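Sep 13, 2019 – break table, Mokstead room

Third attempt at making the coffee corner work, and I'm not convinced by this one either. The plan from February was mugs at the back, machine on the right, everything else gone. What we have is mugs wherever there was space, one of them parked on the drip tray, and a canvas bag dumped at the left end. The multipack of paper towels has taken the wall side, which I'd wanted for cups. We bought it because 100 sheets a roll was supposed to last. We'll see.
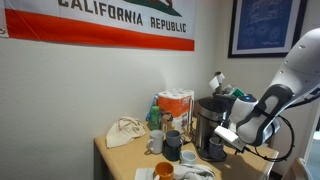

Bohdana Symonenko thinks the layout is fine and the trouble is that dirty mugs have no place to go, so they get set down next to clean ones. She'd put a tray at the front edge and leave the rest alone. Maybe. We had a tray at Returport and it became a second table.

The stacked mugs bother me more. Gray on green looks tidy until somebody wants the green one. Boyang wants hooks under the flag – I'd want to know what's in that wall before hanging over 2 pounds of ceramic on it.

Then there's the steel cooker with the dark lid. It needs a fixed spot, and I doubt it should share one with the coffee maker.
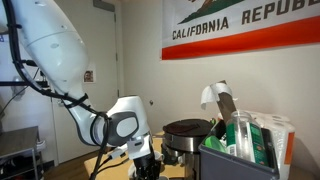 The Hordiienko power strip would take both, on paper. I haven't found the rating label, so one at a time until I do.

To do: wash towel, fold bag, ask Clistton about a narrow shelf.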